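Work > Notes from the Bench > Robots

Posted in February by the Prunow bench blogger

I test suture thread at Karppinen, and since Monday two robot arms do the stitching on the practice pads I used to sew myself. My hands are thrilled!

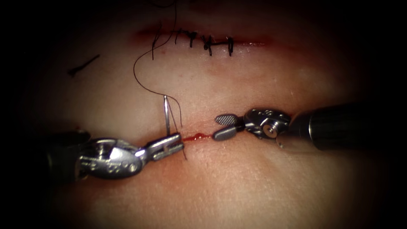

Did anyone lose their job over it?
All 4 of us are still here, but our days look pretty different now.

I used to tie 300 knots a week (ouch). Now I mostly check them and write up the odd ones.
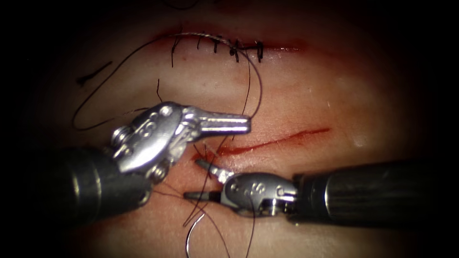 I do miss the sewing a little, and I've asked to keep one afternoon of it.

Recent posts
Moving day at Borden
My Vevlow stool review
Room 102 is freezing again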